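Notes for the gripper talk - 25 minutes plus questions, slides are mostly pictures so don't read them out

**Opening (stand away from the lectern this time)**

Hello, thanks for staying on after lunch. I'm going to talk about three grippers, one arm, and most of a winter spent putting bits into old desktop computers and taking them out again. If you came for the conveyor talk, that's next door and I won't be offended.

Quick show of hands: who's bought a gripper off the back of a datasheet? Keep your hand up if you still use it. (Wait for the laugh. If there isn't one, move on quickly.)

**Why we did it**

We do strip-down and rebuild trials at our Casbridge workshop. The job sounds small - drive out, drive in, processor out, processor in - but it's a rotten job for a gripper. You want enough squeeze to hold a hard drive by its sides, then two minutes later you want to pick up something thin and square that costs more than my shoes and mustn't be dropped on its contacts.

We had the arm already, so the only question was what went on the end of it. We tried:

- the Wana two-finger, electric, the one we'd been using for everything
- the Chowdhury, also two fingers but slimmer, with swappable tips
- the Ceseo, which is a suction cup with a little compliant stem

Same arm, same program structure, same tasks. 400 cycles per gripper for the drive, 400 for the processor. I wanted 2,000 and was told to be sensible.

**What happened with the drives**

Short section, don't dwell. The Wana was lovely on drives. Strong, dull, repeatable. The Chowdhury was fine once we'd put rubber on the tips. The Ceseo hated labels - it would seal on a flat one all day long, then find a wrinkled corner and let go. We put foam on the table after the second drop. Should have been after the first!

**What happened with processors**

Slow down, this is the bit people ask about afterwards.

I went in sure that suction would walk it. Flat metal lid, clean surface, what could be easier? And the picking up was easy. Putting down was the trouble, because the stem has some give in it, and give is the last thing you want when you're lining up with a socket. We had 12 placements in the first batch that sat slightly proud and had to be lifted and tried again.

The Wana fingers were too fat. They could hold the chip, but there wasn't room to let go of it. I spent a whole afternoon filing a spare pair down and made them worse.

The Chowdhury won this part, with long tips we printed ourselves. It took 3 goes to get the tip shape right and the files are yours if you email me.
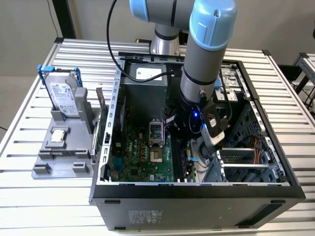 Reach is what I'd check first if I were starting again, well before grip force. Everybody quotes you the force and the stroke, and then you get the thing home and find the body of it won't go down where you need it. Look how deep the gripper is inside the case there, with the socket's load plate standing up and its lever beside it, all of it sitting between the power supply and the drive bay - every one of those is something to clout. Ask for the width of the body at the height of your tallest obstacle, and if they can't tell you, ask to borrow one and a tape measure.

**Cameras and cables (cut this if I'm past the 20 minute mark)**

Wrist camera: yes, I'd do it again. It makes the whole end of the arm bulkier, and we had to change two approach angles so it didn't knock the case, but finding the socket from a fixed camera was hopeless once the arm was in the way.

Cables: leave more slack than you think, then check where the slack goes when the wrist turns. Ours snagged on a case edge in February and pulled a connector half out. Mention the masking tape.

**What we use now**

The Chowdhury, for both jobs. It's a bit worse than the Wana on drives and I can live with that, since swapping grippers mid-task cost us more time than the slower drive picks did. The Wana's gone back to the packing bench, where it's very happy. The Ceseo is in a drawer, waiting for me to try a stiffer stem.

**Questions I'll probably get**

- Price? Say I'll talk about it over coffee.
- Force sensing? On our list for April. We only used the arm's own readings, and they were too noisy for the last bit of the insertion.
- Did we break any? Yes. Two sockets, both on the filed-down fingers, both my fault.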